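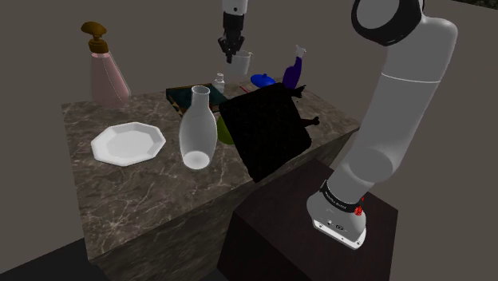 Robot Software 2, Lecture 7
Planning a pick and place on a crowded counter
Lecturer: Masanobu Okabe. Lab assistant: Shaimaa Ouazzani

1. What we did last time

Last time we wrote the inverse kinematics call and checked it with an empty world. The solver gives a joint vector, but it does not know about any object. Today we add the objects. Please have the Cesora simulator installed before the lab, with the counter world loaded.

2. The planning scene

The planner does not see the rendered picture. It sees a list of collision shapes, each with a pose and a name. The counter and the pedestal of the arm are boxes. Many students forget the pedestal, and then the elbow goes through it and the planner reports success.

For household objects we use simple shapes:
- plate: flat cylinder
- pump bottle, carafe: cylinder, a little bigger than the mesh
- tray: box
- spray bottle: box around the body and the sprayer head together

A convex hull is more exact, but the check is slower. In the lab we use hulls only for objects near the goal.

3. The attached object

When the gripper closes on the cup, the cup must leave the world list and become part of the robot. We call this "attach". After it, the cup is checked against the other objects, and contact between the cup and the two fingers is allowed. If you forget to attach, the planner finds a collision at the start state and returns at once with no path. The message in Cesora says only START_INVALID, so remember what it means.

At release we do the opposite: detach, put the cup back in the world list with its new pose, then open the fingers and retreat straight up.

4. Constraints for the path

We want the cup to stay near its starting orientation. In the config file this is an orientation constraint with a tolerance in degrees. Start with 22. A smaller value makes the valid space thin, and the sampling planner wastes most of its samples. If the planner fails, first check the goal pose and only after that change the tolerance.

5. Time and samples

Use these values in the exercise:
max samples: 1340
time limit: 800 ms
attempts: 2

The planner is random, so two runs can give different paths. Fix the seed when you compare settings. Cremilda Barros asked last year if shortcut smoothing can break the orientation constraint. Yes, it can. Check the constraint again after smoothing.

6. Exercise

a) Build the planning scene from the object list.
b) Attach the cup and plan to a free place on the counter.
c) Remove the carafe from the list, plan again with the same seed, and compare the path length.
d) Write half a page about which shape you would change first and why.

Send the config and the log to Shaimaa by 12th July. Work in pairs is allowed, one report for each pair. For the next lecture read the chapter on trajectory timing in the Winberg notes.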